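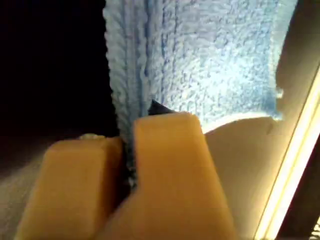 Ulises Bustos wrote:
We're four months into having the folding cell at the Drutthorpe laundry, and I promised I'd come back and tell you all how it's going for the people, so pour a coffee. The part everyone asks about is the grip. It takes a blue towel by the hemmed edge, right where the band is thicker, and the cloth spreads out above it, which is how my aunt taught me to do it when I was a kid. Our best shift so far was 2,731 pieces, against 2,250 by hand. What's changed for me is that I used to talk to the woman next to me all morning and now I mostly listen for the beep.

Josefina Garrido wrote:
Oh, Ulises, that last bit got me. We went through this at Sivgate, and I will say my wrists are so much better — I can open jars again! But they moved us to "exceptions," so all day long you get only the twisted and stained ones. It wears on you in a different way.

Necati Polat wrote:
I'm going to disagree a little, with love. I did 80-pound carts for years and I don't miss one minute of it. The chatting was nice, sure, but nobody's back was thanking us for it. Did they retrain you, or just hand you a binder?

Ulises Bustos wrote:
A binder, and two afternoons with a very patient man from Prokinex. I can clear a jam and reset it now, and I did get a small raise in October (461 a year, so don't all ask me for loans). 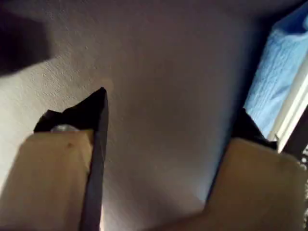

Re: Who looks after the fingers?

Zarmeena Durrani wrote:
Can I ask who does the wear checks at your place? At ours the operators do them, on top of the quota, and I think that's wrong. It's maintenance work and it ought to be paid that way.

Ulises Bustos wrote:
Me, before the six o'clock start. I open them wide, feel along the tips for anything rough that could pull a loop, and check the screws. Nobody has mentioned money for it.

Necati Polat wrote:
It's five minutes, Zarmeena. I'd do it just to have the quiet.

Zarmeena Durrani wrote:
Five minutes every shift adds up, my friend. Ulises, write down your times for a couple of weeks and take them to your supervisor. That's what finally got our lead at Bouchard to listen.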